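Ticket: Tovent label printer drops jobs over 16 pages
Status: Reopened
Opened: Wednesday, February 21, 2024

Reported problem
The supply room printer at Hallwood quits partway through long label runs. The queue says "complete." It isn't. Short jobs come out fine. Clips are still living in the bin with hand-lettered labels. 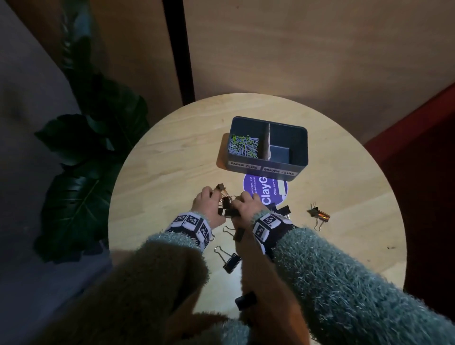 Step 1: Driver
Medum support told us to reinstall the driver. Did that. Same result, stops after page 16 of 17. I doubt they read the ticket.

Step 2: Spooler
Raised the spool limit from 500 to 2000. One good run, then two bad ones. I wouldn't call that a fix, whatever the auto-reply says. "PAPER CLIPS" and "BINDER CLIPS" were both in the failed batch, so hand lettering on white labels it is.
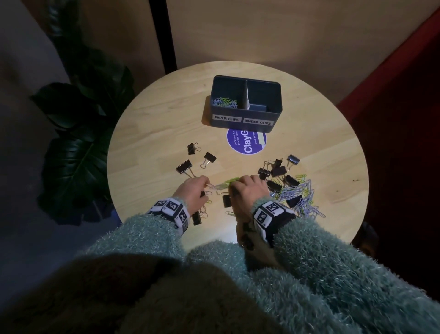

Next they want us to buy the Shim add-on, supposedly out in April. I asked for the release note that mentions this bug and got a link to the pricing page. Please don't close this again until a 17-page job prints from our queue.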